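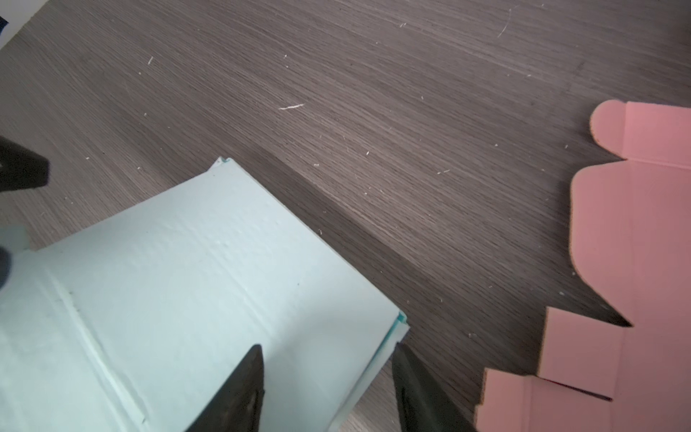 A mint mailer, folded and closed, with a pink one still flat on the wood.

Folding mailer boxes without losing your temper
Kerubo Mfaume, 31 December 2023

Flat-pack mailer boxes are sold on the promise that they need no tape. They do need patience, a clear bit of table and a working knowledge of which flap is which, none of which comes in the packet. I bought a bundle of 100 in assorted colours from Clolline two years ago, on the theory that I was about to become a person who posts things. I am now a person who stores things, and the boxes have turned out to be rather good at that too.

What follows is what I've learned, mostly by doing it the other way first.

Find the right side. Coloured mailers are often printed on one face only. Put the colour face down on the table and fold the walls up towards you, and the colour ends up outside. I once made an entire row for the linen cupboard inside out. They're still there and they hold pillowcases perfectly well.

Crease before you assemble. Every fold line has been scored at the factory, but a score is only a suggestion. Bend each one firmly and let it go again before you tuck anything into anything. A ruler held along the line helps on heavier board. Skip this and the lid will put its own fold somewhere nearby, and you'll have a wavy ridge across the top for the life of the box.

Sides first, then the front. On the usual sort, the side walls stand up, the little corner flaps turn in behind them, and the side walls then double over and lock into slots in the floor. The lid goes last. If a tab won't go into its slot, don't lean on it. Look for a corner flap that's wandered out of place, or a slot still plugged with its bit of waste card. Poke the plug out with a blunt pencil. Not the good scissors.

Keep the surface clean. Pale cardboard collects every crumb, smear of vegemite and texta mark in the house, and you can't wash it. Wipe the table down, dry it properly, and wash your hands if you've had the newspaper. A light mark will sometimes lift with a soft white eraser. A greasy one won't, so turn that side to the wall.

Don't fold the lot. An assembled box takes up the room of a small loaf; flat, you can slide 30 behind the wardrobe and forget about them until you move house. I make up 2 at a time, one to use and one for when somebody rings about a birthday. The rest stay flat in a cool, dry cupboard with something heavy on top. Garages are no good. Damp board goes soft at the creases, and silverfish regard it as catering.

Label the short end. The lid is the obvious spot, and it's the one you can't see once there's another box on it. I use a strip of Ziltine paper tape and a pencil, as my plans for the contents tend to change.

Colour coding works if you keep it dull. Ours is mint for chargers and cords, pink for sewing. My husband, Kagiso Nkuna, proposed a system with sub-shades and a chart for the laundry door — we used it for almost a fortnight. The sewing is now in pink again.

Know what they're not for. Tinned food, tools, anything in a bottle. The floor of a small mailer is a single layer and it'll bow well before the walls complain. Books are all right if they're thin and you don't plan to pick the box up by its lid, which I mention with some feeling.

When one's had it, open it out again the way it came, run your palm over the creases and put it in the recycling flat. Peel the tape off if it's plastic. A tired box with one good panel left is also worth keeping for drawer dividers: cut the panel to the height of the drawer, notch two strips halfway and slot them together. 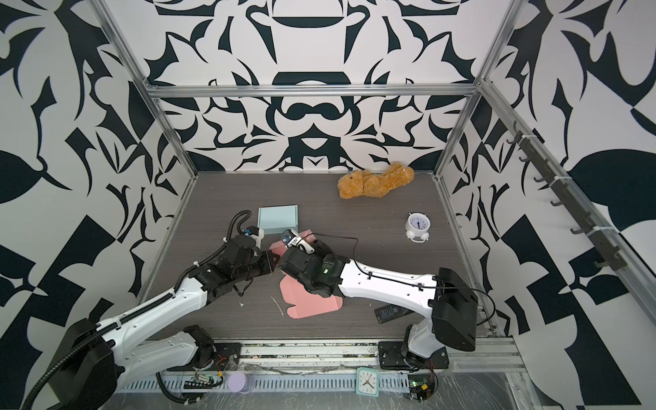
Can I use a folded mailer again after I've flattened it?
Two or three times is about the limit. The locking tabs go soft before anything else does, so after that put a short piece of paper tape over each one, or keep the box for something light like ribbon.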